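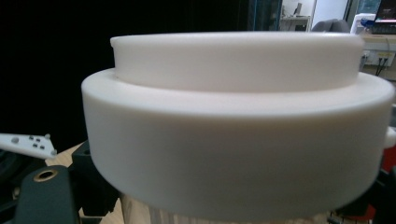 Shared Workshop Builds > Grippers and End Effectors

Last updated: November

Hand-held gripper, wide parts keep turning in the grip

lino_leone
Hello all. I am building a hand-held gripper with two fingers, so I can record how I pick up things and later use the same fingers on a small arm. The fingers are printed, with brass inserts for the screws, and the pads are glued on the inner faces. I work on it in the evenings at the Ferreira shared workshop.

The problem is with wide round objects. When I close on them, the contact is only a short line on each pad, and the object turns a few degrees when I lift. With small boxes I have no such problem. The closing spring came from Dreter and I did not change it. I made 300 picks with the first pads and wrote down each one where the object turned. It was too many, and nearly all with round things.

For metal I use a steel tumbler, marked 304 on the bottom. I can take it by the wall or put one finger inside over the rim. I hoped the rim would be the easier way, but I am not sure any more.

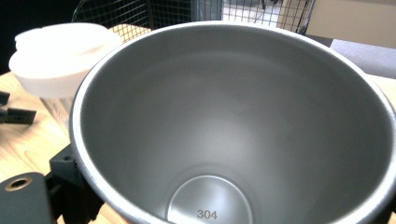
dinesh_mishra
Over the rim is a different task, so please don't mix the two in one result. Your pad presses on a thin wall there and the load goes to one edge. I would first measure the closing force. Do you have a kitchen scale? Put a block between the finger and the scale and read it at three openings. My guess is that your spring is weak when the fingers are far apart.

lino_leone
Thank you, Dinesh. I measured it this evening. Nearly closed I read 700 grams, and at the wide opening only 200. So you were right about the spring, or at least about the numbers. I expected a difference, but such a big one I did not expect.

trundix_fan
I don't agree that force is the main thing. I have the Trundix fingers at home and they are not strong at all, but the pads are soft and thick and they go around the part a little. With a hard pad you can press as much as you want and it will still turn. Change the pads first, it costs almost nothing.

dinesh_mishra
Soft pads hide the problem. They also tear at the top edge, and then you glue again every week. If he loses so much force when the fingers open, he should fix the linkage. Pads come after that.

trundix_fan
Every week is a big exaggeration. I changed mine two times since spring. And he has to make a new linkage, print it, fit it... for a thing that maybe he does not need.

lino_leone
Please, no fight in my thread :) I will try the two things, but one after the other, so that I know which one helped.

I started with the pads, as it is the faster job. The new ones are from a Cemico sheet, cut with a knife and glued with contact glue. I cleaned the finger with alcohol before. One thing I learned: press the top edge with a clamp overnight. On my first pair I pressed only the middle, and the edge came up after two days.

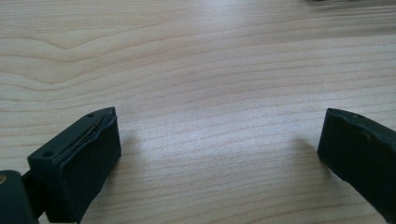
I also checked if the fingers stay parallel when they are wide open. They do not. Each one leans in a bit at the tip, so the lower part of the pad does the work and the upper part does almost nothing. This can explain why tall objects are better than flat ones in my notes. I will put a thin shim under the outer screw and see if it helps.

kerf_and_glue
A shim works, but make it from metal. A printed one gets pressed flat under the screw and after some days you are back where you started. Ask me how I know.

dinesh_mishra
Agreed about the metal. And mark with a pencil which shim goes on which finger.

lino_leone
Good, metal shims then. I cut them from a drink can and used 6 layers on each side. The fingers are much closer to parallel now.

After this I repeated the test with wide parts. For a round part with a step, like a big white plastic one, it makes a difference where the pads sit. If they are high and touch the step, the part can tip. If they are lower, on the wide wall, it should sit more calm. I try to come in low and slowly, with my wrist straight.
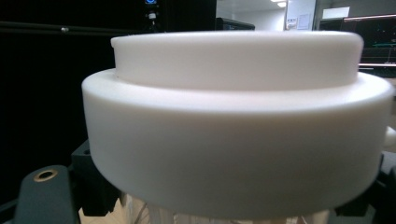
My numbers are still not complete, because I want the same amount of picks as with the old pads before I compare. For now I can only say what I feel in the hand – the parts turn less, and I do not have to squeeze so hard on the trigger. The linkage I did not touch yet.

trundix_fan
So it was the pads.

dinesh_mishra
Or the shims. He changed both before testing again, so we can't know.

lino_leone
Yes, that was my mistake. I said one after the other and then I was not patient. Tomorrow I take the shims out and run the wide parts again with only the new pads. I kept the old pads also, if somebody wants me to try the other combination.

kerf_and_glue
Try it please, old pads with shims. And post the scale readings again for the wide opening, the thicker pad will change them a little.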